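From: Rurnilden Secretariat
To: Household Tasks list
Date: 23rd November
Subject: Re: Are machines ready for kitchen chores?

On behalf of the Matbridge group, Reet Pētersons wrote:

> Our members ask whether a machine can now be trusted to
> tidy a kitchen. May we tell them yes?

The Secretariat's answer is that they should be told no, for the present. Our review covered 900 simulated trials of two chores, of which 704 were completed without fault.

1. Clearing drinks cans from a wooden surface. A can on its side may roll when touched, 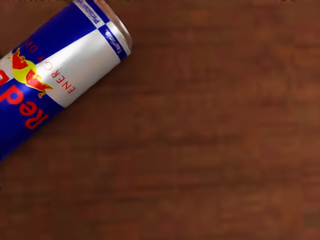 and a planner that expects it to stay in place will often close on air. Most of the faults fell under this item.

2. Taking fruit from a basket. An apple resting against the woven wall leaves little room for fingers, and its sides must be reached from above.
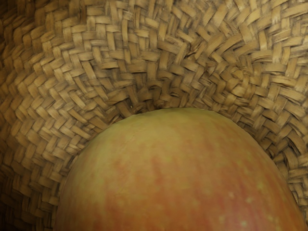

3. Matters not yet tested. Simulation does not tell us how a bruised apple or a frayed basket would fare after 300 handlings. The Huria laboratory will begin physical trials in March.

Members are asked not to cite the totals as evidence of readiness in the home. For the second chore, the close view from overhead remains the one we recommend for planning a grasp. 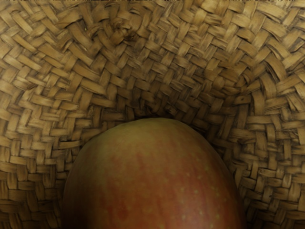

Rashti office: We accept the findings but would ask that the seven longest trials be reported separately, as a slow success is of little use to a household.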